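Vosach Mail-Order Returns: Frequently Asked Questions

Last updated 26 Nov 2019

We sell shoes, slippers and the occasional boot. Feet being what they are, a fair number come back. These are the questions we get most, with answers written by the people who open the parcels.

Getting started

How long do I have to return something?

Up to 125 days from the day it arrives. We settled on that number after a long argument and have all agreed not to reopen it. If your parcel reaches us a bit late, write to us and ask nicely. We have been known to round down.

Do I need the original box?

We would like it. The shoebox, we mean, inside some other box or bag. Please do not stick the return label straight onto the shoebox and hand it to the post office. It arrives looking as though it walked here, and then we can't sell the shoes as new.

If the box is gone, send the shoes anyway. We take 2 dollars off the refund for a fresh one.

I've lost the return form. Now what?

Write your order number on a piece of paper and put it in with the shoes. Any paper will do. We have processed returns off the back of a parking ticket, an envelope and half of a birthday card. What we can't process is a pair of brown loafers with no note, and we have a shelf of those going back to a July when the website was down. If you think one of them is yours, describe it to us.

Can I return shoes I've worn?

Around the house, on carpet, yes. Outdoors, no. We are told very often that shoes were "only tried on," and we believe most of it. Gravel in the tread makes it harder.

What if they hurt?

Then you didn't know that until you wore them, and we have some sympathy. Send them back within 10 days of delivery and we'll exchange them for another size or style, scuffs and all, one time per customer. Saeed Vahidi runs the exchange desk and can usually tell you over the phone whether you need a longer shoe or a wider one. He is almost always right and will let you know it.

Sending things back

Where do I send them?

Vosach Returns
962 Kuo Road
Bruterport

Please don't send them to the shop in Vanham. The Vanham shop is very small, has one cupboard, and will forward your parcel to us whenever somebody happens to be driving this way.

Who pays the postage?

You do if you changed your mind. We do if we sent the wrong thing, or two left shoes, or a left and a right that have never met. Keep the receipt and send us a copy.

Can I put two orders in one box?

Yes. Put a note in each pair so we know which is which. One customer tied hers together by the laces, which also worked.

Can I include something for repair in the same parcel?

Please don't. Repairs go to a different bench and a different person, and your return will sit there looking like a repair until someone fixes it. We once resoled a pair of boots that had nothing wrong with them. They went out the door better than new and we were out the cost of the soles.

After it gets here

How do I know you've received it?

We send an email when the parcel is opened. The email is dull and automatic and often lands in the spam folder, so look there before calling us.

What happens to my parcel once it's with you?

It gets opened, the contents are matched to an order, and the shoes are checked for wear. Good ones go back on sale. The ones that don't pass are sold at a discount or returned to you with a polite letter.
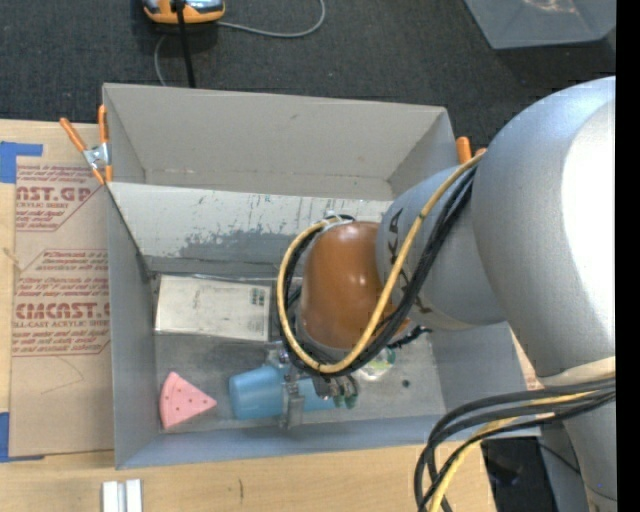
An open-topped bin at Bruterport.

When do I get my money?

We send the refund the same day we check the shoes. After that it is in the hands of your bank, and your bank has its own feelings about speed. If two weeks go by with nothing, call us and we'll look up the date it left.

Can I have store credit instead?

You can. It doesn't expire. It also can't be turned back into money later, so think about how much you like us.

You refused my return. Can I argue?

Yes, and people do. Write to Deok-su Na, who looks at every disputed return in person and replies to all of them. Photos of the soles help your case, or settle it. Capital letters have no effect either way.

Odds and ends

I left something in the shoe.

You would be in good company. We have found socks, insoles, house keys, a hearing aid battery and one very nice ring, which did get home. Valuables are held for you and we'll write to the address on the order. Socks we throw out, sorry.

Can I return a gift without the giver finding out?

Yes. Tick the gift box on the form and we'll issue credit in your name. If your aunt calls to ask whether the slippers arrived, we will say that they did.

Do you take back slippers the dog has chewed?

No. We do sell single replacements for a few styles if the dog stuck to one foot. Ask the exchange desk for the list.

My question isn't here.

Email the returns desk with your order number in the subject line. We answer in the order things come in, and writing again to ask about your first message puts you at the back of the line. We didn't design the software.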